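Who Gets to Say Yes? My Semester Project on Consent Forms
August 9, 2018

So I picked consent forms for my ethics project, mostly because I signed one in April without reading it and felt weird afterward. It was for a sleep survey at the Vedmont clinic, 12 pages long, and I initialed every single one like I was renting a car.

My question was pretty simple: if a person signs but doesn't understand, did they agree to anything? I read a bunch of philosophy on autonomy (some of it twice, ouch) and then I asked 44 students to read the short form used in the Imard study, which is just a memory quiz with a gift card at the end. Afterward they told me in their own words what they'd said yes to. More than 12 of them left out the part about their answers being kept. A few thought they couldn't quit once they'd started, even though the form says you can, in bold!

I went in pretty sure the answer was shorter forms. Now I'm less sure. The people who did best were the ones who stopped to ask me something, and a short form doesn't make anybody ask. My classmates pushed back on this and said some people are shy, or tired, or want the gift card, and they're right. I still don't have a good reply.

The part I liked most was the argument over whether understanding has to be complete. If it does, then I've never consented to anything in my life, including my phone plan. I ended up saying it should cover whatever would change your mind, which sounds great until you try to write the list.

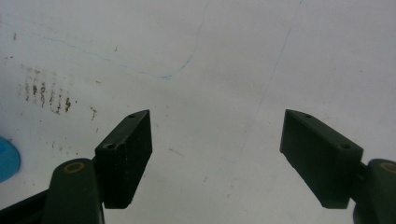 Grirkness College, Department of Philosophy, Student Projects

Things I'd fix: all my readers were students, and most had taken Ethics 100, so they knew the word "autonomy" going in. I'd love to try it with older folks at the Adeyemi Center next, if the review people let me. I also want to test reading the form out loud. My full notes and the blank question sheet are in the department office, in the blue binder.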